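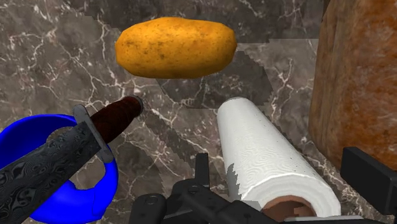
Household chore automation is the business of getting machines to do the jobs people do at home with their hands, like cooking, wiping, folding and putting away. I've been keeping this article going for the Brunura wiki for a while now, and the question I get most is still the simple one: can a robot do my kitchen yet? My short answer is "bits of it, on a good day." Take a simulated counter like the one at the top of this page, with a potato, a knife laid across the rim of a blue bowl and a paper towel roll lying on its side. You or I would clear that while talking on the phone. For a machine it's a pile of separate problems (which thing first, where to hold it, what moves when you touch it), and the knife is the one that makes me nervous!

What counts as a chore

People in the field argue about this more than you'd expect. A dishwasher does a chore, sure, and so does a robot vacuum, but both of them get a lot of help from us. We load the one and pick up socks for the other. In this article I use the word the way Edeltraud Trummer does in her course notes: a chore is finished when the room is how you wanted it, and whatever you had to do to help gets subtracted. By that measure my own vacuum scores pretty badly, what with the rug fringe.

Picking things up

Picking up a single solid object from a clear surface is the part that works best. A potato is a nice case. It's lumpy, but it doesn't mind being squeezed, and if it rolls a little you just try again. Paper towels are harder than they look, because the roll gives when you grip it, and tearing off one sheet takes two hands or a good holder. Knives are a subject of their own. Most home projects I've followed either leave them out or swap in a dull plastic one for a long time before anybody tries the real thing.

Laine Kazlauskienė ran a small set of trials at Jendatholm, and I like them because she wrote down the misses too. Her arm made 184 tries at moving mixed kitchen items from a counter into a bin, and 90 of those went through with no help at all. The rest were a grab bag: slips, wrong item first, one long stall over a whisk. She counted a nudge from a person as a failure, and plenty of people don't, so be careful when you compare her numbers with anyone else's.

Practice in simulation

A lot of the learning now happens in made-up kitchens on a computer. It's cheap, you can run it all night, and a dropped bowl costs you nothing. You can also change the countertop or the lighting whenever you like, which helps the machine not get too attached to one room. The trouble comes when you move to a real kitchen. Simulated potatoes don't have wet dirt on them unless somebody puts it there, and friction is a guess. Ojārs Raudsepp calls the difference "the sticky drawer problem," after a drawer in his own house that no model has ever gotten right. See also the article on sim-to-real transfer, which needs work (I'll get to it, I promise).

Peeling and cutting

Factories have peeled potatoes by machine for ages, in big drums or with steam, and they don't look at each potato to do it. Home is another matter. The Rimkutė bench, a two-arm setup with a standard peeler, takes some 50 seconds to peel one medium potato and leaves the eyes in. I timed myself once and I was quicker, though not by as much as I'd hoped. Cutting is further behind. The arm has to hold the food still with one side and keep that side away from the blade, and food shifts once you've cut into it.

Shop floors

Things look better in a workplace, mostly because the workplace can be changed to suit the machine. At Danton, a packing shop that does meal kits, the vegetables arrive in trays of one kind and the arm only ever sees that kind. Ketsara Khamphan, who looks after the line there, told me they still have a person on onions. The skins come loose and the suction cup just picks up skin.

Cost and upkeep

I don't have good figures for this section. Prices change a lot, and many projects only report the arm and leave out the computer, the table and the hours. Piret Adomaitis has offered to pull together what she has on repairs in November, and gripper pads will be most of it, if my own box of spares is anything to go by.

Page last checked 10/10/2026.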